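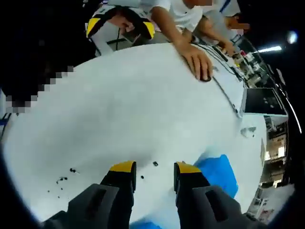 Mirjana says the sorting cell is going to save us the evenings and cost us the mornings, and so far in February I can't argue with her. Before Nolonier came in, the late pair stayed until the last tray was done. Now the late pair goes home at a normal hour and the early pair walks in to whatever the cell has put aside as "unsure", and does that by hand before anything else can start.

Notes for the log, mostly for Damir who was off.

Cell ran overnight on the Gostard parts. 3,492 through, 23 in the unsure tray. Good figure. Of those, most were fine and only had swarf stuck on them. Hrvoje wants the threshold left alone until we've done a full month. I'd move it now, but agreed to wait.

Bench work on the hand-held grippers carried on in the morning. Keep the table wiped between sets. Black bits get into everything and then we're arguing over whether a bad grip was the pads or the dirt. Cables too - anyone working the far side, run them along the edge and not across where people put their hands.

What has changed for people, as I hear it:

Ilir likes it. He used to do the small connectors all day and his wrists were bad by the afternoon. He does perhaps a third of that now. The rest of his time goes on showing the job with the grippers, and he says it is odd to do slowly, and on purpose, something he has done without thinking for years. He still can't explain how he tells a bent pin by feel. We should sit down with him and try to get it written up properly before he moves to the Hoxha line.

Mirjana's point is a different one. The hand sorting was where the new starters learned the parts. If the cell takes all the easy ones, they only ever see the odd ones, and they don't know what odd looks like yet. I put this to Peden on the phone and they said other sites run a training tray. Didn't say what was in it. I've asked for the details in writing.

My suggestion is that we pull 100 good ones a week and let new people do them by hand alongside someone. Costs a bit of time. Hrvoje is not against it, wants to know whose hours it comes out of.

Rota: nothing official yet. Told everyone no one's hours change before we've all sat down with it, and I'd like that kept to.

To do
- unsure tray: note the reason for each one on the sheet, one word will do
- new pads for the second gripper, ask Damir where the spares went
- Ilir, pin check, book an hour with him
- chase Peden about the training tray

Cell stopped once at 4.10, feeder jam, cleared by the early pair. Same corner as last time. Left a note on the feeder for Damir.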